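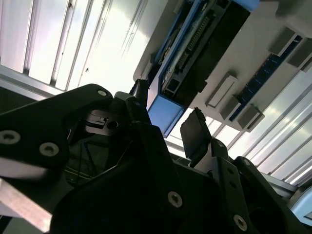 # Drive Week at Nindunum

4/25/18

Welcome, and do pull up a chair! A good many of you have written to ask what became of the old recordings after we gave up the rooms on the second floor of the Deák building, and I have been promising a gallery page ever since November, so I'm very glad to be putting one up at last. I take far more pictures than anyone wants to look at (my family will back me up on this), so I have kept it short and let the words run on a little instead.

For anybody who has wandered in from somewhere else, Nindunum is a sound archive. We look after dance tunes, kitchen conversations, church suppers, a long run of radio programs about growing fruit, and one entire afternoon of a man explaining how to sharpen a scythe. At last tally the catalog stood at 3,648 recordings. They came to us on tape, mostly, and were copied to hard drives over a good many years by a good many hands, and those drives are what this page is all about.

## How we came to be fussing with drives

When people picture an archive they picture shelves, and we did have shelves, lovely deep ones that went to the reading room in Civard when we moved. But the sound itself has lived on drives for a long time now, and drives get old just like the rest of us. Some of ours had been running for 14 years. We'd had a couple of scares, including the weekend when the whole of the fiddle collection went missing from the listening desk and then came back on its own, and after that we decided every drive should come out, be looked over, be read from beginning to end and then be copied onto something younger.

Bianka Mészáros took charge of the whole business, and I can't say enough nice things about how she went at it. She wrote out a little card for each drive with its shelf mark, what was on it, who made the copy if we knew, and a blank space at the bottom for remarks. My favorite remark so far is "hums in B flat." She plays the cello, so I expect she's right.

There are 33 drives in the first batch. I had thought we might get through them in a few days with plenty of coffee breaks, and Bianka very kindly let me go on thinking it. Reading a full drive takes as long as it takes, and some of the old ones like to stop and think in the middle. We did get our coffee breaks, though, so I was right about something! 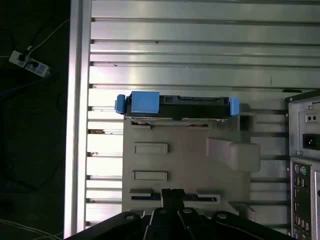 Carriers turned out to be a bigger subject than I ever expected, and I've become quite fond of them. A bare drive is an awkward thing to hold and an easy thing to fumble, and a carrier gives you something to get hold of that isn't the drive itself. What I like best on this one is the blue, a small tab sticking out at one end, a square block next to it and a narrow tab at the other end, so bright against the black of the drive and the gray plastic bracket it's resting on that even I could find it without my glasses.

I wish all of our carriers were so easy to spot. The oldest ones came from Prollier, a shop that used to sell us cables and printer paper too, and they were beige all over, with beige latches and beige labels that had once been white. You had to feel around for the latch with your thumb. We kept two of them for sentimental reasons and they now hold down the corners of the big map in the hallway, where they do a very good job.

## Some of what we heard

Checking a drive means listening to a bit of it, and that is where the days went, and I don't regret a minute. Bianka's rule was to open a file near the start, one in the middle and one near the end. My own rule, I'm afraid, was to open whichever had the best title. A few I'd like to pass along:

- "Aunt's stove, both sides," in which two sisters disagree for a good half hour over how hot an oven ought to be for plum cake, and then agree that the plums were better before the road was widened.
- A wedding band tuning up. They never do get to the tune, but you can hear somebody laughing at the back, and a chair being dragged across a floor, and I played it several times over.
- A child reading out the names of cows. I don't know why it was recorded and the card doesn't say. The cows had wonderful names.
- The scythe man, of course. I had only ever heard the first part, and I'm pleased to tell you that he gets around to whetstones in the end.

We also came across a folder marked "misc do not lose," and it had plainly been lost for quite some time. Inside was a set of interviews with people who had worked at the cannery in Civard, all of them clear as a bell. Those will be going into the catalog properly once we have names for everyone. If you had family at the cannery, please, please get in touch, even if you only remember a nickname.

## If you have a drive of your own in a drawer

I get asked this at every open afternoon, so here is what Bianka tells people. Write down what you believe is on it before you do anything else, while you still remember. Carry it flat in something soft. Handle it by its carrier if it came with one, and keep your fingers away from the connector. Copy the things you would miss most first, then go back for the rest. And make a second copy for somebody who lives in another house, preferably somebody who answers the phone.

You're welcome to bring a drive along to the listening desk if you'd like company while you do it. We can't promise to rescue anything, and we aren't a repair shop, but we can sit with you and help put names to voices, and there's generally cake.

## What comes next

The second batch is larger and a bit of a jumble, with the fruit radio programs spread across it in no order I can make out. I'll add to this page as we go along. Bianka would like me to mention that she still needs the key to the tall cabinet, so if you helped us move out of the Deák building and have found a small brass key in a coat pocket, she would be delighted to hear from you.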